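Small-parts storage for a repair shop — talk notes

Prosser library, back room, 48 chairs, starts 7:30. Water on lectern!!

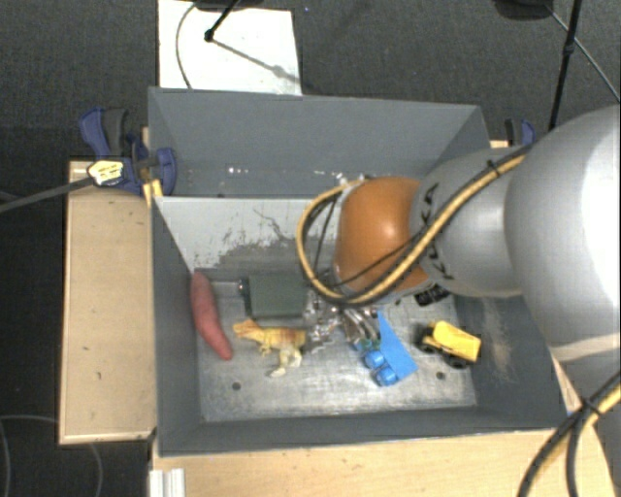
OPENING (2 min, no more)

Ask for hands. Who bought a part last month they already owned? Wait for it. Then my number — 1,526 loose parts when I finally sorted the shop in Julora. Screws, springs, knobs, drawer pulls, lamp bits. Found three full boxes of the same hinge.
Don't tell the hinge story yet. Comes later.

WHY SORTING BY SIZE FAILS

Everyone starts with size. I did too. Big stuff low, small stuff high, looks great for a week.
But a customer walks in with a chair. You think chair, you don't think three-quarter inch.
So sort by the job. Chair box, lamp box, window box, clock box. Sizes mixed inside, fine.
Duplicates are OK. Wood screws live in four places at my shop. Someone will object here, let them, take it at the end.

BINS AND DIVIDERS

Open top for anything you touch daily. Lids slow you down and then the lid gets used as a shelf.
A divider beats two small bins, you can move it later if its the loose kind. Check before you buy.
Deep side for the stuff you grab by the handful. Leave one side empty on purpose when you set up, it fills by spring.
Scrapes and scratches don't matter. Cracks do, toss it.
Grey or white inside if you can get it. Dropped a black setscrew in a black bin once, gone forever.

LABELS

Write what YOU call it. Catalog names are useless at 5 pm with a line at the counter.
Front of bin, never the lid (see above).
Masking tape and marker for the first 2 months. Names will change. Then print.
Pass the sample labels around here — get them BACK this time

THE HINGE STORY

Skudeneck job, old school cabinets. Ordered new hinges, waited three weeks, customer mad. Had them the whole time, under "misc."
Pause. No misc box. Say it twice.

MONEY SLIDE

Spent 800 dollars on bins and shelves, all in. Vaneck shelving was the bulk of it, bought used from a store that was closing. Don't get stuck on prices, people will ask, send them to the handout.

IF SHORT ON TIME

Skip labels, keep hinge story. Handout covers teh label stuff anyway.

QUESTIONS

Likely ones: magnets (no, they make the small screws stick to everything), coffee cans (sure, but you can't see in), how long did it take (most of February, evenings).
Chairs back against the wall before we go. Key goes in the drop slot by the side door.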